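Storage & Shelving > Baskets and trays > Shallow lattice baskets: sticker on the inside floor or the rim?

rgeagea
We stock shallow white plastic baskets, rectangular, rounded corners, diamond lattice on the sides, solid floor. Price stickers go on the inner floor. Two problems. Customers lift the basket off the shelf to read the price, and the adhesive leaves a mark on white plastic. I want to move pricing to one place before the September reorder (100 pieces). Options are the rim, the underside, or no sticker and a card on the shelf edge.

qusai_s
Rim won't hold. On a lattice the contact area is maybe half the sticker. We tried it with Werkex labels and they were on the floor by closing.

Underside is fine if your baskets are nested. Nobody sees the floor of a nested basket except the top one anyway.

kh_bang
Disagree on underside. It forces the customer to flip the piece, and then it goes back wrong way up or leaning against the rack. Inner floor is correct for anything shallow. Use a removable adhesive and the residue problem goes away.

Same type of basket, middle shelf, toilet cleaner above: 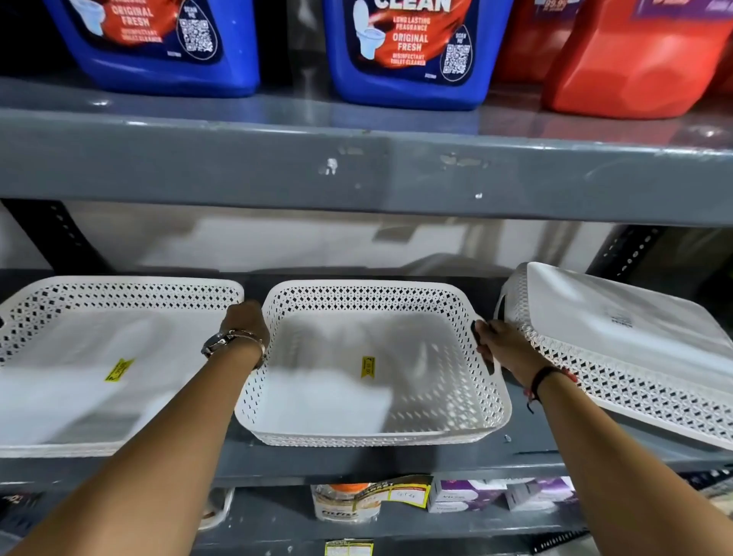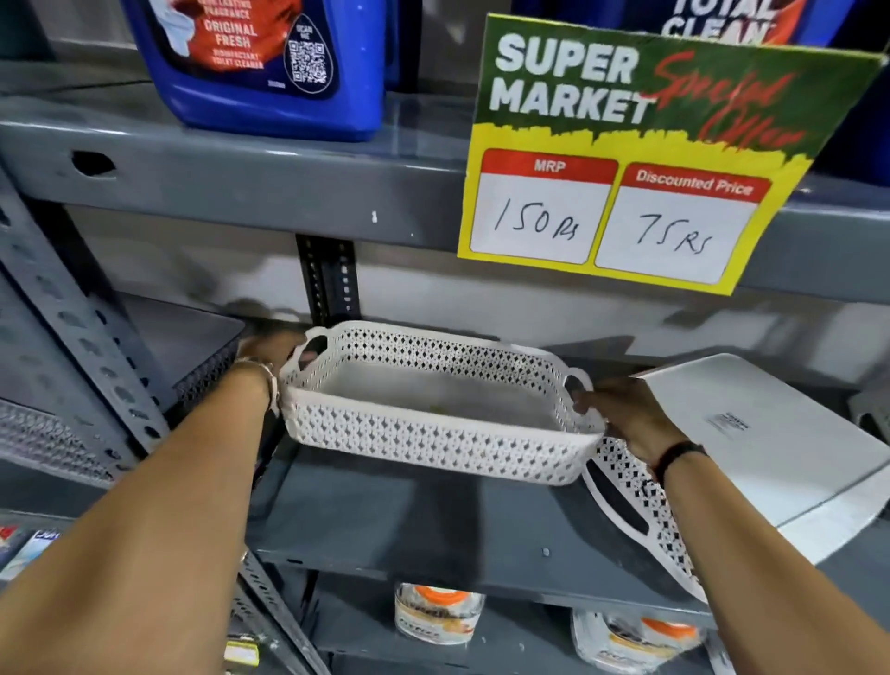
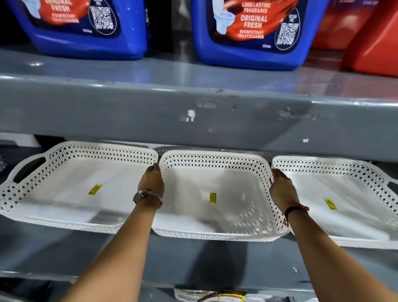

Adhesive first. Standard permanent labels reach full bond in a day or two and after that you need solvent. Removable grades stay peelable for months on polypropylene, less on polyethylene. In the first of mine the yellow sticker is small and sits near the center of the floor, and you can read that there is a price on it without turning anything over. The tilted basket on the right has a printed label on its bottom, so the underside is already taken on that one. I would not put a price next to it. Two labels on one face and the cashier scans whichever is closer.

rgeagea
What size sticker? Ours are 42 mm wide, too much for a shallow tray.

kh_bang
18 mm is enough for a handwritten price. Dirkik sells a removable roll in yellow. Drurnitley has one too but the core doesn't fit the common hand applicators.

LKanaan
Going the other way: drop the sticker. The second picture has a hanging sign with MRP 150Rs and Discounted Price 75Rs filled in by hand. If a sign like that is for the baskets, you change one card when the offer ends. With stickers you change every piece.

qusai_s
Signs move. I can't tell from the picture which product that one belongs to, and a customer can't either. It hangs in front of the upper shelf, and the upper shelf is toilet cleaner.

LKanaan
Fair. Clip it to the edge of the shelf the baskets are on, then.

randa.sabbagh
Separate point, the layout. Three across in a single row, as in the third picture, is easy to face up but uses a lot of shelf for a low-priced item. Nest them in fives with one on display. And I wouldn't keep heavy jugs of cleaner directly over open trays. One bad cap and you are washing stock.

kh_bang
Nesting is fine for identical pieces. Check the draft angle first. Some lattice baskets lock together under load and the rims split when people pull them apart.

randa.sabbagh
Ours (Biswas, bought 400 of them) don't lock. A strip of paper between pieces fixes it if yours do.

rgeagea
Decision for now: 18 mm removable on the inner floor, shelf card on the basket shelf for offers only. Test batch goes out Tuesday. Jugs stay where they are, the lower shelf is full. Will post residue results.

qusai_s
Test with a warm shelf as well. Removable adhesive gets less removable in heat.

Related threads
Removing label residue from white polypropylene
Shelf beam paint: touch up or replace
Nested or single facing for low-priced plastics
Hand applicator cores, which rolls fit
Slotted angle uprights, sourcing extra shelves

This site uses cookies to keep you signed in and to remember your reading position. Accept / Manage settings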